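Horkier — Qui sommes-nous ?

Le bon usage du médicament, expliqué en français courant.

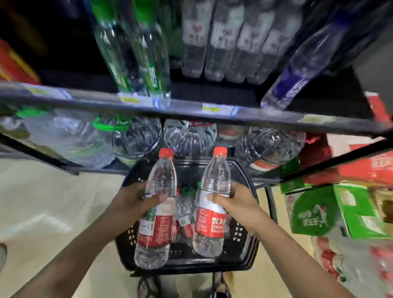

Horkier est né d'une question qui revenait sans cesse au comptoir : « Et celui-là, je le prends avant ou après le repas ? » Nous étions alors une petite équipe de préparateurs et de pharmaciens à Hommont, et nous passions nos soirées à rédiger des fiches pour nos patients, une par traitement, avec des mots simples et de gros caractères. Les premières tenaient dans un classeur. Il y en avait 66 !

Aujourd'hui, notre bibliothèque compte 300 fiches, toutes en accès libre. Chacune explique à quoi sert le médicament, comment le prendre, que faire en cas d'oubli, avec quoi il ne faut pas l'associer et quels signes doivent vous amener à appeler un médecin. Les antidouleurs restent les plus consultés, suivis de près par les traitements de la thyroïde et les anticoagulants (notre fiche sur ces derniers en est à sa neuvième version, et nous en sommes assez fiers).

Chaque texte est écrit par un pharmacien, relu par un second, puis confié à des lecteurs qui ne travaillent pas dans la santé. Si une phrase les arrête, on la reprend. C'est parfois long, souvent très drôle, et nous y tenons énormément. Toutes les fiches sont revues chaque année en octobre, et plus tôt dès qu'une notice change.

Notre outil Valtow est arrivé un peu plus tard : un plan de prise à remplir et à imprimer, matin, midi, soir et coucher, à glisser dans la boîte à pharmacie ou à coller sur le frigo. 2 000 foyers s'en servent déjà, et leurs remarques nous ont beaucoup aidés — la colonne « coucher », c'est leur idée !

Nous animons aussi les ateliers Jireš, ouverts aux aidants et aux familles : lire une ordonnance, préparer un pilulier, trier ses vieilles boîtes et savoir où les rapporter. Les groupes sont petits, on y vient avec ses questions et on y reste volontiers pour le café.

Horkier ne vend aucun médicament et ne remplace pas l'avis de votre médecin ou de votre pharmacien. En cas d'urgence, composez le 15 ou le 112.

Une fiche vous manque, une tournure vous paraît obscure ? Écrivez-nous par le formulaire de contact, nous lisons tout.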